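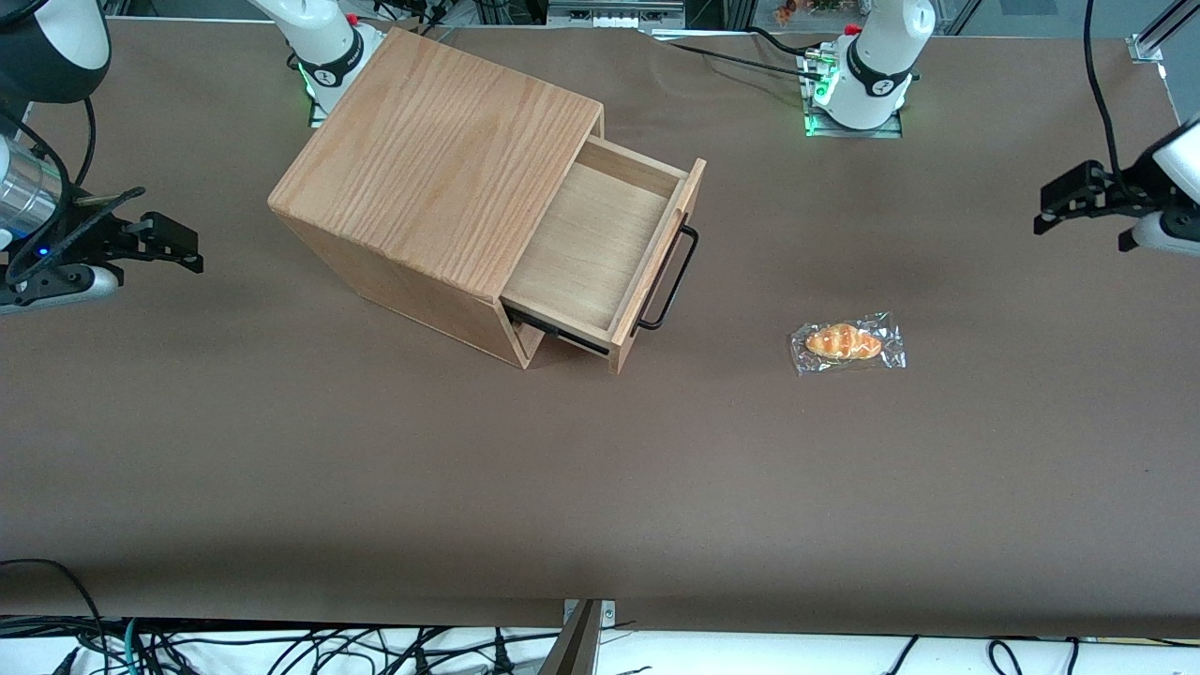
A small wooden cabinet with its drawer pulled out, and a wrapped bread roll beside it.

A Rindton mother who spent most of the last year driving her teenage son to a kidney clinic 56 miles from home says the family has finally been able to slow down a little, now that his dialysis can be done in his own bedroom.

Siiri Kļaviņa's son, who is 15, started on the overnight machine in February after a long stretch of three trips a week to the hospital in Prundergate. Those trips ate up his school days and most of her vacation time, and she says she still wakes up early out of habit, half reaching for the car keys.

"He had pancakes with his sister before school the other morning, and I just stood there in the kitchen and watched them," she said. "It was such an ordinary thing, and we hadn't had it in so long."

The treatment itself is covered, but getting the house ready was another matter. The family needed new plumbing, an extra power line and somewhere clean and dry to keep the supplies, and the bill came to $4,000 — far more than they had set aside.

Neighbors on Grakari Street have pitched in with a bake sale and a yard sale, and have raised $600 so far. Fotis Zervas, who runs the Anghel bakery on the corner, has promised the takings from his whole morning on 25th October as well, and says anyone who would like to come by for a coffee and a chat will be very welcome.

The teenager remains on the waiting list for a transplant. In the meantime he has gone back to band practice, where he plays the trombone, and his mother says the whole street can hear that he is feeling better.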